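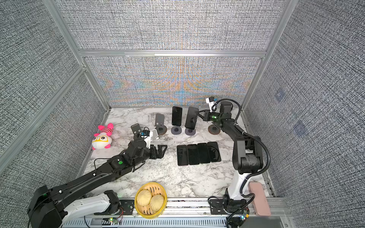 Sep 29, 2026

Drum and breath sessions, Sturketti room

Second evening with the new order: breathing first, then the drum, then quiet. Last time we drummed first and people were still restless when they lay down. Tonight the room settled faster. I don't want to read too much into one evening.

Breathing ran 7 minutes. Too short for the new people, who were only getting the hang of it when I rang the bell. Try a longer round next week and drop the spoken intro to make up the time.

Drum: used the big Lunell frame drum. The skin had gone slack from the damp and the low notes were muddy. Warmed it by the radiator before the second round and it came back up. Whoever opens the room, please take it out of the bag early and keep it off the floor. The Pado rattle is fine but too bright at the start. Save it for the call back at the end.

Held the beat at 4 per second as near as I could. I drift slower when I close my eyes. Going to practice at home against a metronome.

Two people said they got cold lying down. Need more blankets, the thick kind. One person cried during the quiet part and wanted to be left alone, so I left her alone and checked in at the tea table. She was all right and plans to come again.

Smoke: no sage in this room, the landlord was clear. Used the Arango rosewater spray instead. Half the group liked it, the rest found it too sweet. One pump at the door is plenty.

For November: ask about the upstairs room, which has carpet. Ask people to eat light beforehand. Write down the closing words, I stumbled over them again.

Drum is back in the cupboard, left side. Spare beater has a loose head, needs glue.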